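Selling a sealed modular set now or holding on to it?

Posted in Sets and Collecting, Tue 9 January

I have a sealed Lorport Harbor Office, the 3456-piece one from the Skitska town series. I bought it when it was close to the end of its run and it has been in a closet ever since. I also have the smaller Lorport Ferry, 489 pieces, which I opened and built once. All the parts are there but the stickers are on, and one of them is crooked.

My problem is that I don't have the room to build the Harbor Office and I don't expect to have it soon. I would like to sell both, but I keep reading that sealed sets go up if you wait. I also read on another board that Skitska might bring the series back, and then the old ones would drop. Is it better to sell now? And should I sell the two together or apart? The box for the big one has a dent in one corner, maybe the size of a thumb.

I did measure the one table I have, and the finished building would hang over the side.
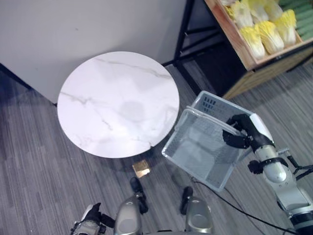 Round table, white marble top.

Thanks for any help.

brickshed_tom

Sell them apart. People who pay extra for a sealed box don't want an opened one thrown in, and people who want the Ferry to build usually can't afford the big one. The crooked sticker matters less than you think. Say so in the listing and take a close photo.

As for waiting, I held three sets from the same series and sold them last January. Two did fine. The third sat for months and I ended up letting it go for what I paid. Storage was the part I hadn't thought about. Boxes get bumped and the seals dry out and lift at the edges, and a buyer who cares about sealed sets will ask for photos of every seal. If you already have a dent, I would not wait for another one.

I don't know about the series coming back. Someone says that every year.

OldPlateCollector

Depends what you want out of it. A few things to check before you list:

Look at finished sales and not at asking prices. The asking prices for the Harbor Office are silly and most of those listings never sell. Rajan has a price history page for each set where you can pick sealed or used. Read the dates too, as prices in January are usually lower than before the holidays.

For the Ferry, sort the parts before you list it. "All there" means a lot more if you can say you checked it against the parts list in the back of the manual. I lay mine out by type on a tray with everything pointing the same way, so a missing piece leaves a gap you can spot. It's the way a store sets out its vegetables, like those eight bitter melons side by side in the middle bin of a wooden stand. Long plates and slopes are easy to do like this. Small round parts go in a cup, and I just weigh them against a spare bag. If a part turns out to be missing, buy a replacement in the same color before you sell. It costs very little and a complete set sells much faster.

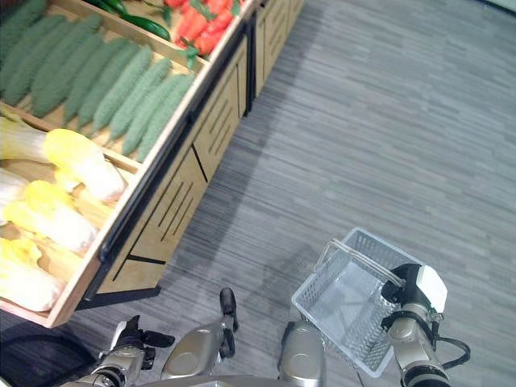
Shipping is where sealed sets get ruined. Put the box inside a bigger one with padding on all sides - not just the top and bottom - and don't let any tape touch the original box. I insure anything over a certain price and the last two went through Brollurance. You need photos of the set before packing, the packed box, and the label, or they won't pay out. Write the set number down on paper and have it in the first photo. My stand-by for padding is folded brown paper. Peanuts shift around, and the set ends up against the side of the carton by the time it arrives. On the melon side of things, pack like that stand does, close enough that they touch, and nothing in the carton has room to slide.

The dent will cost you a bit but it won't kill the sale. Describe it as a corner dent, seals intact, if they are.

studs_and_tiles

just build it. you can always sell it used later and the used price for that one isn't bad. mine is on top of a bookcase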